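Table talk at the Fladinham swap room

May 6, 2022

I dropped in at the Fladinham swap room on my way home, mostly to get rid of a bag of scarves, and ended up staying far longer than I'd planned! The room has been closed for repainting and it opens again in June, so everything's being sorted out on the tables first. They're lovely tables, too. They came from the old Wernton library when it shut its reading room, and I'd forgotten how nice the timber is under all the clutter we usually pile on it. 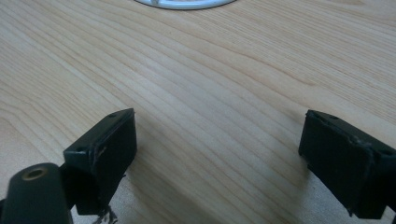
The honey-coloured grain on one of the swap room tabletops.

The big change this year is hats. We've always kept them in a tub by the door, where the good ones get squashed and the kids' ones sink to the bottom (I once dug out a sunhat of my own that I'd donated two summers before). Brunner, the menswear place on the Wernton road, is clearing its fittings and has passed on a white wire spinner rack, the sort with hooks sticking out all the way around. It's small enough to sit on a table, so it'll go near the front window where people can see it from the footpath.

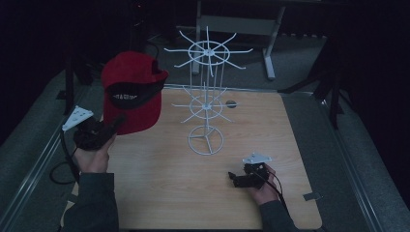 I'm very fond of a red cap, I have to say, and I've already been told I can't put my name on anything before opening day. Fair enough. The rule is the same as for the books and the jigsaws: bring one, take one, and if you've got nothing to bring it's a gold coin in the tin.

Hats should be clean and have their bands still attached. Bike helmets can't be taken, sorry, but the Flurus shop next door has a bin for those. The swap room had 547 items through it last year and is hoping to start the new season with 100 hats, so have a look on top of your wardrobe. You can leave donations in the porch until 6 pm, at 13 Fladinham Parade, and please tie the bags shut in case it rains.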